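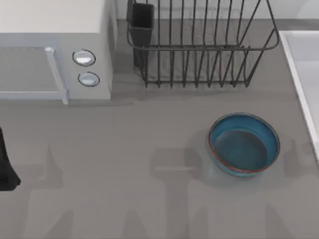 Why does a microwave heat some parts of a plate of food so much faster than others?
The waves bounce off the metal walls and overlap, so they add up in some spots and cancel out in others, and food sitting in a strong spot heats quickly.

Hemdale Evening Science, Physics of Everyday Heat
Handout 4: Waves in a box

Last week we did conduction and convection, where heat has to work its way in from the outside. Today we get to my favorite topic in the whole course - heating with waves!

A household oven runs at 2.45 gigahertz. Divide the speed of light by that and you get a wavelength a little over 12 centimeters, which you could hold between your hands. The strong spots in a simple standing wave are half a wavelength apart, so expect them every 6 centimeters or so. A real cavity is messier (three dimensions, plus the food itself bends and soaks up the waves), but the half-wavelength idea gets you surprisingly far.

What the water is doing

A water molecule has a positive side and a negative side. The electric field flips direction billions of times a second, and the molecules try to turn with it. They bump and drag on their neighbors, and that jostling is heat. Ice is a different story. Its molecules are locked in place and can hardly turn, so it absorbs very little. Once a small patch melts, that patch absorbs much more than the ice around it and races ahead. Think about frozen lasagna with a boiling corner and you have the whole effect on one plate. 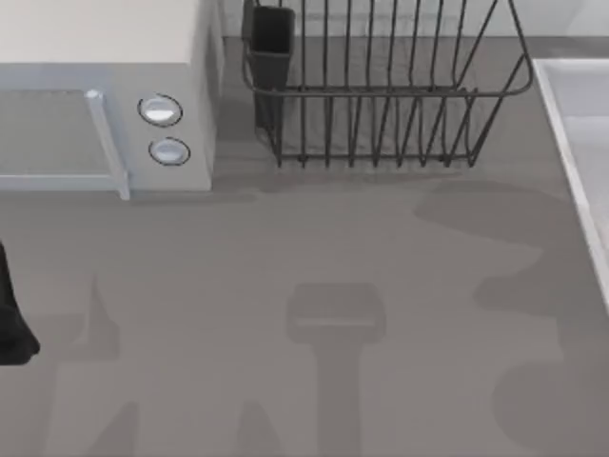 The waves don't cook "from the inside out," by the way. In most foods they fade within a few centimeters of the surface, and the middle of anything thick warms by plain old conduction. Standing time matters for this reason, and the Sovau worksheet asks you to estimate how long it should be for a large potato.

Worked problem

A mug holds 302 grams of water. It goes in for 89 seconds and warms by 40 degrees Celsius. How much power reached the water?

Energy = 302 x 4.18 x 40 = 50,494 joules
Power = 50,494 / 89 = 567 watts

Compare that with the rating on your own oven when you try it at home. Some energy goes into the mug and some escapes to the air, so don't be alarmed by a gap.

For next time

Redo the problem with 181 grams of water and the same power. Find the new temperature rise, then read the Barbieri chapter on resonance up to the organ pipes. Bring a ruler!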